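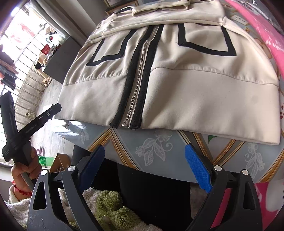
Ticket 878: Folding demos rejected at the "hem up" step

Project: Vodden garment folding
Opened by: Sabina Gamage
Status: Resolved, with one thing left to watch

First message

Hello all, and sorry in advance for the length of this one. I've been recording the zip-up hoodie task at home with the pair of hand-held grippers, and a good many of my demos are coming back from the Firno checker marked "contact lost, right". I did 20 on Saturday and 6 of them were turned down, all at the same point, where the sleeves are already folded in and I go to take hold of the waistband and bring the hem up towards the hood.

The cream hoodie is the one giving me trouble. It has a wide ribbed waistband and a metal zip that runs right down to the hem, and I've been leaving the band hanging slightly over the front edge of the table so that I can get a finger pad underneath it. It feels like a good firm grip to me! The left side comes through happily every time.

Things I've tried so far:

Wiped the finger pads on both grippers with a barely damp cloth and let them dry. No change.

Restarted the recorder and did the open-and-close check again. Both grippers passed.

Swapped to a plain jumper for a few goes. Every one of those was accepted, which made me wonder about the zip.

Reply from Cekex support

Thank you, Sabina, and please never apologise for the detail, it saves us a lot of asking. I've been through your rejected takes and I think you're right about the zip. In each of them the right gripper closes very near the middle of the hem, and the little metal stop at the bottom of the zip ends up between the pads. They can't close evenly on it, so the reading jumps about and the checker decides you've let go.

Could you try the following when you have a quiet half hour?

1. Start with the hoodie front side up, hood folded back and sleeves in, just as you have been doing.
2. Bring both grippers in open, with the fingers pointing at the front edge of the hoodie.
3. Take the waistband directly below each pocket, well away from the zip. The black piping makes a handy guide for your eye.
4. Close slowly, wait for a breath, then lift.
5. Smooth the creases with closed fingers afterwards if you like, but let go of the band fully first.

One more small point. Your tablecloth is a glossy one, and the fabric may slide a little as you lift. That's quite all right, and there's no need to take the cloth off. Just lift before you pull, and try not to drag.

Second message from Sabina

Well, that has cheered me up no end. I did another batch this morning holding the band below the pockets and they all went through, apart from one where I sneezed and dropped the lot (entirely my own doing, and I've deleted it). Lifting first helps too. I'd got into the habit of dragging, which is how I fold at home when there's no robot learning from me.

The one thing I still notice is that the right gripper feels a touch stiffer than the left as it closes. It isn't stopping me working. Should I send it back?

Reply from Cekex support

Lovely news. Please keep it for now. I've compared the closing curves from both sides and the right one is a shade slower but well inside what we allow. If it gets worse, or if "contact lost" turns up again on a garment without a zip, add a note to this ticket and we'll post you a replacement.

I've also passed your rejected takes to Haque, who looks after the task notes, and the hoodie page now says to grip below the pockets. Take 455 is the clearest of your new ones, and we've asked if it can be the sample take for the other folders.

Ticket closed by support. Reopens on reply.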